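Priority inversion

Priority inversion is a condition in real-time scheduling in which a high-priority task is held up by a task of lower priority. It arises when the two tasks share a resource guarded by a lock. If the low-priority task holds the lock when the high-priority task asks for it, the high-priority task must wait until the lock is released.

Bounded and unbounded inversion

In the simplest case the wait lasts no longer than the critical section of the low-priority task. This is called bounded inversion, and it can be included in a timing analysis. Unbounded inversion occurs when a third task, of medium priority and with no interest in the lock, becomes ready and preempts the lock holder. The high-priority task then waits for the medium-priority task as well, for a period that the length of the critical section does not limit.
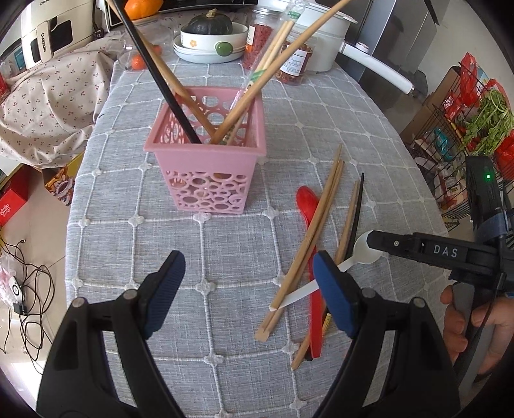
Priority inheritance

Under priority inheritance, a task that holds a lock temporarily runs at the priority of the highest-priority task waiting for it. Medium-priority tasks can no longer preempt the holder, and the original priority is restored when the lock is released. Inheritance must be transitive: if the holder is itself blocked on a second lock, the raised priority is passed on to the owner of that lock. The basic protocol does not prevent deadlock, and a task that uses several locks may be blocked once for each of them.

Priority ceiling

A priority ceiling protocol assigns each lock a ceiling equal to the highest priority of any task that may use it. In the immediate form, a task takes on the ceiling priority as soon as it acquires the lock. On a single processor, and provided that tasks do not suspend themselves while holding a lock, this limits blocking to one critical section and rules out deadlock. The set of users of each lock must be known in advance – a condition often met in embedded systems but seldom in general-purpose ones.

Implementations

The Stiltora kernel offers both protocols, selected by an attribute when the lock is created. Its inheritance chain is limited to 11 locks, and a request that would exceed this limit returns an error. Clevard supports only the immediate ceiling form and checks ceilings at build time.

Related conditions

Inversion can also occur without an explicit lock. Common sources are first-in, first-out message queues, interrupt handlers that run long work on behalf of minor tasks, and shared memory allocators.

See also: Deadlock; Rate-monotonic scheduling; Spinlock

Last edited 26/01/2019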